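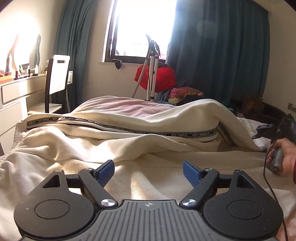 One reviewer of our Kimunero draft asked why we bothered with blankets at all, when towels are easier to score. Fair point! But towels lie flat, and we wanted folds.

Figure 1. View from the hand-held gripper, open, facing a bed with a cream knitted blanket.

So we recorded 925 demos in bedrooms and trained Statari on them, holding out 137 for testing - all on bedding it hadn't seen. It got a usable first grasp in 80 percent of those, and I'd hoped for more.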